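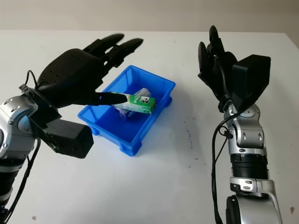
Bimanual Cell, Tray Picking
Pre-run software checklist, control and perception
Site: Clarnbridge, bench 2
Release under test: Kombo 4, build 1276
Filled in by: Albertina Prata
Second reader: Keir Leckie

Mark each line OK, FAIL or N/A. A FAIL in section 1 or 2 stops the run. A FAIL elsewhere goes to the planning owner before motion is enabled.

1. Control

1.1 Both arm controllers report the same build. OK
1.2 Control loop holds 200 Hz for ten minutes with both hands connected. OK
Comment: Two late cycles on the right arm at startup, none after. Log kept.
1.3 Joint limits loaded from the cell file, not from the defaults. OK
1.4 Software stop halts both arms from a single command. OK
Comment: Tested from the console and from the planner process. Same result.
1.5 Finger torque limits match the soft-packaging profile. FAIL, then OK
Comment: Left hand came up with the rigid-parts profile. The loader reads the profile name before the hand driver has finished its handshake and falls back without a warning. Profile reloaded by hand and read back. Ticket opened, assigned to Mohit Sisodia. Until it is fixed, read back both hands after every restart.

2. Perception

2.1 Head camera calibration is newer than the last mount adjustment. OK
2.2 Table plane fit within tolerance. OK
Comment: Small dark marks on the white tabletop are not picked up as objects at the current threshold. Do not lower it.
2.3 Tray rim detected and tray pose stable. OK
2.4 Carton segmented separately from the bag under it. OK with comment
Comment: The green and white carton lies diagonally on a crumpled translucent bag. The mask is clean along the green area. Depth on the bag is poor and the lower edge of the mask moves between updates – use the top face for the grasp pose and ignore the side faces.
2.5 Hand self-filter removes both hands from the point cloud. OK
Comment: Cable loop near the left wrist is not in the model. Stray points there are removed by the cluster filter, which is not what that filter is for. Khoa Quách to add a padded volume to the model.

3. Planning

3.1 Tray walls present in the collision scene. OK
3.2 Idle arm held as a fixed obstacle while the other arm reaches. OK
Comment: Right hand parked raised, to the right of the tray. Planner keeps it clear of the left arm's workspace.
3.3 Thumb included in the approach collision check. OK
Comment: Previous build checked the palm and fingers only. With the palm down over the tray, the thumb reaches across toward the middle and has to be included.
3.4 Planner returns or times out within the set limit. OK
Comment: 114 queries replayed from the Jisonness set. No timeouts.
3.5 Retreat path computed before the grasp is committed. OK

4. Tooling and logs

4.1 Vekia recorder running, clocks in sync. OK
4.2 Disk space for a full session. OK
4.3 Operator view shows the active hand by name. FAIL
Comment: Label still reads "arm 0" and "arm 1". Does not block the run. Sylvain Sabatier has the change in review.
4.4 Config snapshot saved with the run. OK
Comment: Snapshot was taken before the profile reload in 1.5, so it was taken again.

Result: cleared for motion at reduced speed. Full speed stays locked until 1.5 is closed.

Open items: 1.5 (Sisodia), 2.5 (Quách), 4.3 (Sabatier)
Recheck: Saturday, sections 1 and 2 only, unless the build changes.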